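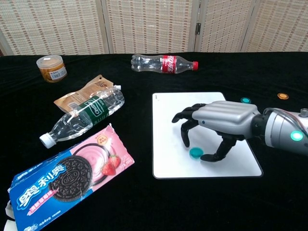 3.2 What people put down on the table

We come now to the part of the study that we enjoyed most, and that took a good deal longer than we had planned, namely the way people set out their shopping when they get home and before any of it goes into a cupboard. Earlier work on household storage, our own included, has tended to begin with the shelf. The table gets a sentence or two at most, and yet in the homes we visited in Havero and Zaslow the table was where most of the deciding was done, and a fair amount of the talking too.

We visited 20 households, each of them 3 times, and kept notes on 61 unpackings in all. Carmela Rivas made the first visits in July and was kind enough to stay for supper at several of them, so her notes are a good deal richer than ours (the recipe for bean soup that appears in the margin of one notebook has been left out of the analysis, with some regret). We asked people to do what they would ordinarily do and to talk to us or not, as they liked.

The first thing to say is that drinks bottles hardly ever stayed upright for long. Figure 4 shows an arrangement of the sort we came to recognize, on a black cloth with a folding screen behind it: an empty Coca-Cola bottle on its side near the back, a Cestbon water bottle lying at a slant, and a brown pouch partly hidden by the water bottle. Only the round clear jar in the back row is standing. When we asked people about bottles laid down in this way, the answers were practical and rather cheerful. A bottle on its side won't get knocked over by a sleeve, one woman told us, and then she knocked over the vinegar.

Empties were the second surprise. We had expected that an empty bottle would go straight to the recycling, and had even left it off the coding sheet, so that it had to be added by hand after the first week – a small embarrassment, and a useful one. In many homes the empties shared the table with full packages for as long as the unpacking lasted. Some people were saving them for the deposit, some wanted to refill them, and some simply hadn't got to them yet. We ended up coding all of these together as "waiting," a word we borrowed from a grandfather in Zaslow who used it for nearly everything on his table, his reading glasses included.

Pouches behaved differently again. A jar has one sensible way to stand, and people found it without looking, but a pouch could be laid flat, propped against something or tucked under its neighbor, and it was pouches that most often went missing. In 6 households somebody asked aloud where a packet had gone while it was lying under another item. The hanging hole that many pouches have at the top, so handy in the store, was put to use in only one kitchen, where a row of cup hooks had been screwed in under the shelf.

We also looked at which way labels faced, following the scheme in Costigan's earlier report, and found no pattern we would care to defend. Jars were turned to the front a little more often than bottles were, but the two of us who did the coding disagreed on so many of the slanting ones that we have left the comparison out of Table 2. The matter of cloths and bare tabletops is taken up in Section 3.3, together with the Pondix diaries.

Share 6 Comments 3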